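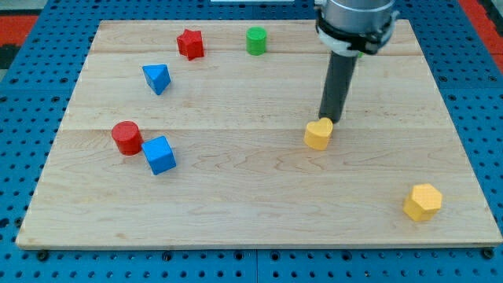
A red cylinder, a yellow heart and company on a pale wooden board.

The Block Years

There comes a point in the life of every parent when you step on a wooden shape in the dark and find yourself wondering who decided it should have corners. I reached mine in June, in socks, on the way to the refrigerator. By breakfast I had gone from injured party to enthusiast, and I have been boring people about blocks ever since.

The small colored block has outlasted a great many things that were supposed to replace it. It doesn't light up. It doesn't sing the alphabet at four in the morning from the bottom of a closet. You set it on a flat surface and it stays there, and if you are two years old this is either deeply satisfying or an insult that must be answered with the back of the hand.

At Fladano, a toy store with a creaking floor and no visible system, an entire wall is given over to them. The catalog lists 163 shapes, which strikes me as more shapes than there are. I went in for a replacement cylinder and spent almost 3 hours. The cylinder is the aristocrat of the block box: stand it on end and it's a column, lay it down and it's under the couch.

The heart is another matter. Serious block people dislike hearts. They won't stack, the argument goes, and a heart teaches a child nothing about load. I have seen the letters on this subject in the Kasitz newsletter, and they are heated. But put a heart on its feet, if a heart can be said to have feet, and it looks terribly pleased with itself. A yellow one especially. My daughter puts hers at the front door of every castle, where it blocks the traffic.

What goes under the blocks gets less attention than it should. Carpet is hopeless. Glass tables make a noise that will end friendships. A plain board of light wood is the thing, with long planks and not much grain, so that a red piece looks properly red and you can find all of them at bedtime. I bought mine at the Workneh flea market for nine dollars, from a seller who believed it was a shelf. It may have been a shelf.

It lives on the living room floor now. I still go to the refrigerator at night, but I wear shoes.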